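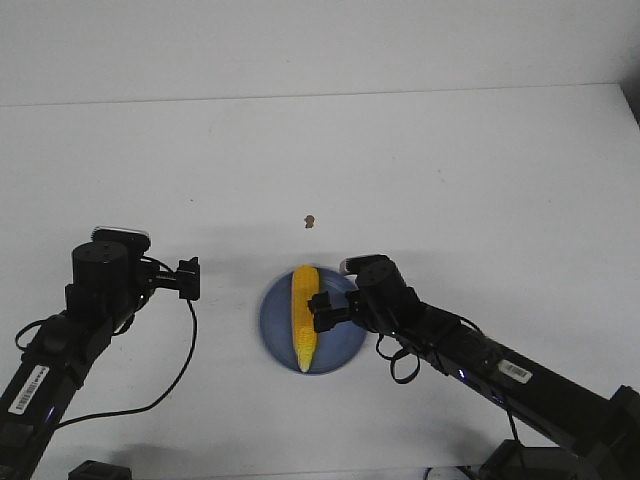
1/ Thread on gripper yaw and long objects. Our planner, Setow, used to take the object's mask, fit an ellipse, and hand the minor axis to the wrist as the closing direction. That works on blocks. With corn on a blue plate and the right gripper already over the plate, beside the cob, the mask comes out short at exactly that side, and the ellipse rotates.

2/ The error is small when the arm is far out and gets worse on approach. We logged 46 approaches and replayed the masks offline. Yaw estimate was stable until the fingers overlapped the cob in the top camera, then drifted by up to 23 degrees.

3/ First fix, from Édgar Sotelo: freeze yaw at the pregrasp pose. One line of code. Fails if the plate gets nudged, which it does.

4/ Second fix: render the arm from joint angles, dilate it by a few pixels, and mark those pixels "unknown" instead of "background." The ellipse fit becomes a fit over known pixels only. Much better, but the cables are not in the URDF. A cable loop over the plate rim still reads as background.

5/ Current version keeps a short history. Each pixel carries its last unoccluded label plus an age. Pixels older than 500 ms get dropped from the fit. If too few remain, yaw holds and the arm slows down.

6/ Cost: the render step was the slow part. Moved it off the control thread. Control reads the latest finished yaw with its timestamp and never waits on it.

7/ Two arms make this annoying. Both have to be in the render, even the one that is idle, and both joint streams need the same clock. Ours were offset. Rosemarie Ackermann found it by plotting rendered edges against image edges during a slow sweep.

8/ Regression set is now 1,216 replayed clips. It runs on every merge to the planner branch. Pass condition is max yaw drift after first overlap, not grasp success. Success hides too much, a cob forgives a bad angle.

9/ Still open: plate rim contact. Yaw can be right and a fingertip can still land on the rim. Height margin is a constant at the moment. Looking at it in April.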